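¿Merece la pena un robot de dos brazos que "recoge los platos" como proyecto de club?

Pregunta de Plasberg_taller
Etiquetas: robótica, proyectos de alumnos, manipulación

Hola. Ayudo los miércoles en el club de robótica Trallanen y el grupo de mayores se ha empeñado en que los dos brazos lleven la vajilla de la encimera al fregadero. Quieren presentarlo a la muestra de agosto. Yo no lo veo. Llevan 502 demostraciones teleoperadas y alguien leyó que con 1000 "ya generaliza", cosa que me suena a fe más que a ingeniería. Los vídeos que circulan por ahí siempre enseñan el intento bueno.

Mis dudas: ¿es una tarea razonable para gente de instituto? ¿Y cambiar la posición de los platos entre demostraciones ayuda o les complica la vida? Dejo tres fotos del montaje.

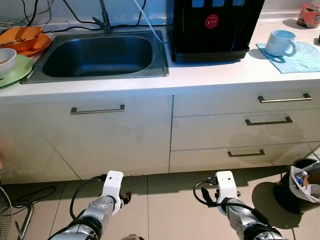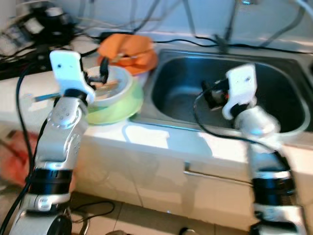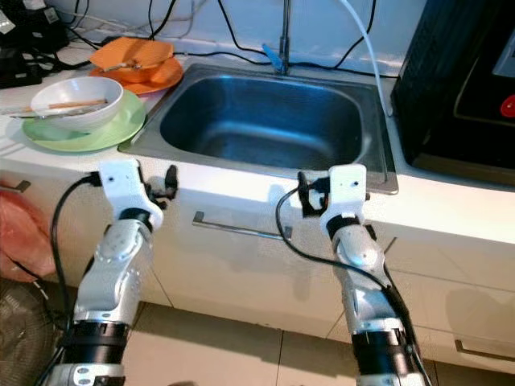 Los dos brazos frente a la encimera y el fregadero, proyecto del club Trallanen.

Gracias de antemano, y si la respuesta es "que hagan un siguelíneas", también me vale.

3 respuestas

Respuesta de Imre Nyitrai (aceptada)

Razonable sí, tal como está planteada no. Un cuenco encima de un plato ya son dos problemas: agarrar por el borde y que no se venga detrás la pieza de abajo. Si además hay palillos o una cuchara cruzados encima, yo no prometería nada a un jurado.

Que empiecen con un solo cuenco vacío, sin cubiertos, y un solo brazo. Variad la posición, pero poco a poco y apuntándolo. Si el cuenco está siempre en el mismo sitio, la política se aprende el sitio y en la muestra, con la mesa movida un palmo, falla.

Lo del número de demostraciones no me lo creo. En Lallden juntamos 2568 y el agarre seguía siendo malo, porque la mitad las habían grabado alumnos cansados a última hora. Tirad las malas antes de grabar más. Y que el resultado se publique con todos los intentos, incluidos los fallidos. Si no sale ni 3 veces seguidas en el taller, no sale en público.

Revisad también los cables de los brazos con todo el recorrido hecho a mano. Un tirón en el conector os estropea la tarde.

Respuesta de bhuiyan_t

sigue líneas. barato y funciona

Respuesta de Bhuiyan

No soy el de arriba, por si acaso. Discrepo un poco con Imre: un solo brazo simplifica, pero entonces para qué tienen dos. Nosotros usamos el segundo para sujetar el plato mientras el otro levantaba el cuenco. Iba lento y fallaba bastante, aunque los chavales aprendieron más de eso que de cualquier circuito con cinta negra. Con vajilla de plástico, eso sí.

Comentario de Plasberg_taller: Empezamos por el cuenco solo. Lo de publicar los fallos no les ha hecho ninguna gracia.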